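**lokley_dev:** Glass wiping on the Clarken planner. Right hand has the tan item, left hand is free.

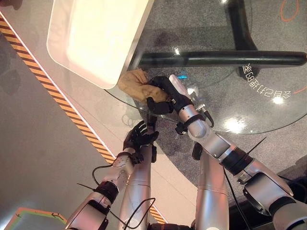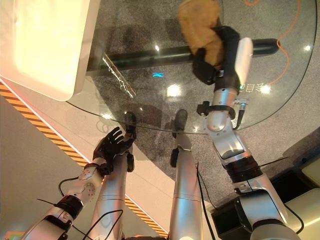

## Replies

**tierney20:** Where does the table height come from? Depth on clear glass is junk in my experience.

**Gyula Antal:** Disagree. Fit a plane to the rim and you're fine.

**tierney20:** On a round rim, with those reflections? Show me 20 runs -- and the contact force logs.

**lokley_dev:** I have 3. Force logs are on build 1333, will post.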